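Skestus knitwear line – progress report to Veres, July

Sampling for the men's knitwear line is complete. Tradton delivered the last of the revised patterns in the first half of the month, and all sizes have been graded. The crew neck was recut twice at the shoulder; the cardigan needed no change.

Yarn: 699 kg received at the Ekis mill against an order for 3000 kg. The balance is due in two shipments. The navy lot was outside shade tolerance and has been sent back for redyeing – this moves the navy styles 25 days and leaves the other colors on schedule.

Wash testing: shrinkage in length is within limits on the merino styles. The cotton blend is still over the limit after tumble drying, and a looser stitch setting is being knitted now.

Spending is under plan, mainly on freight. The second payment is requested on the agreed terms. Open item: approval of the woven neck label, needed before bulk knitting starts.

Prepared by Dénes Medve 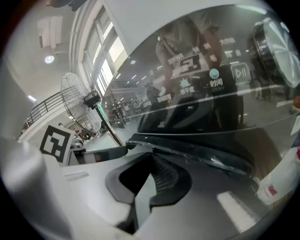
Drying settings reflected in a glossy dark-gray surface.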